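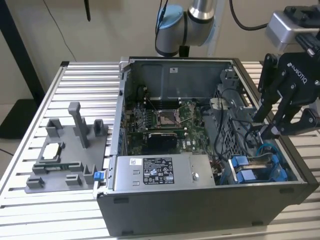 Según Palesa Makhubela, la sonda de cloro se puede dejar toda una temporada sin calibrar y no pasa nada. En su planta quizá. En la de Brerkach, con agua de pozo y bastante hierro, yo no me fiaría.

4. Puesta en servicio del dosificador Kumix

4.1 Cierre la válvula de impulsión y purgue la línea de muestra durante 2 minutos.

4.2 Enjuague la sonda con agua de red. No la frote con papel, diga lo que diga el folleto.

4.3 Espere 20 minutos con caudal estable. El fabricante promete una lectura fiable «al instante» – no la he visto nunca.

4.4 Compare la lectura con un análisis manual DPD. Si no coinciden, crea al análisis y repítalo con reactivo nuevo.

Nota: el indicador verde solo confirma que la sonda recibe alimentación. No dice nada sobre la calidad del agua.

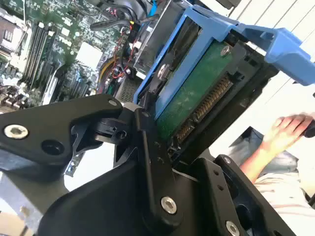
Ross Strachan

4.5 Ajuste la bomba al 30 % de la carrera y abra despacio la válvula de impulsión. El modo automático viene activado de fábrica; desactívelo hasta terminar el apartado 5.

4.6 Anote el consumo del depósito a los 40 minutos. Un depósito que no baja suele indicar aire en la aspiración, aunque la pantalla muestre dosificación normal.

PRECAUCIÓN: no mezcle hipoclorito con ácido ni use el mismo embudo para ambos. Guantes y gafas en todo momento.

En cuanto a la alarma de caudal bajo, mi experiencia es que salta tarde.
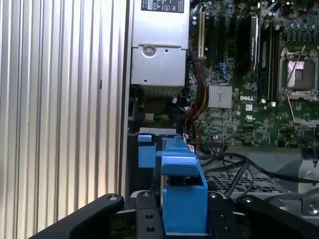
Por eso conviene provocarla a mano antes de dar por buena la instalación: cierre poco a poco la llave de muestra y apunte el caudal con el que se dispara. Si no se dispara, revise el cableado del detector y repita desde 4.3.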